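We use cookies to remember your place in the book. Accept | Manage settings

Chapter 2
Keeping a Kitchen Clean

In this chapter you will learn how germs move around a kitchen, how to choose and look after work surfaces, and how to plan a cleaning routine for a small catering business.

Most food poisoning that starts in a kitchen can be traced to hands, cloths or boards. Raw meat leaves bacteria behind on whatever it touches, and the next food to be put down there picks them up. This is called cross-contamination. Heat kills most of these bacteria, but salad, bread and fruit are often eaten without any cooking at all.
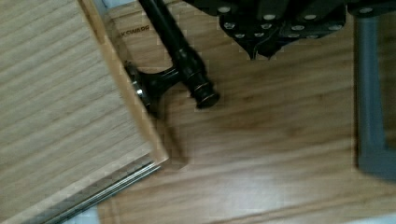
Figure 2.1 A bamboo cutting board with a raised edge.

Boards need washing in hot, soapy water after each job and should be stood up to dry. Bamboo and wood should not be left to soak — the strips can split, and food collects in the gaps. A board with deep cuts should be replaced.

Jolanta Adamczyk opened the Wiltow café with 15 seats and one sink. Her first written cleaning plan fitted on a single page. We will return to it in Section 2.3.

Ready-to-eat foods need a place of their own, away from raw ingredients.

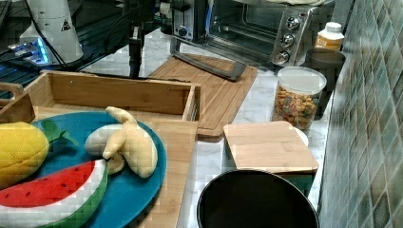 Figure 2.2 Plush fruits on a plate, with a board underneath.

Before you read on, list every surface you touched the last time you made a sandwich. Keep the list for Activity 2A.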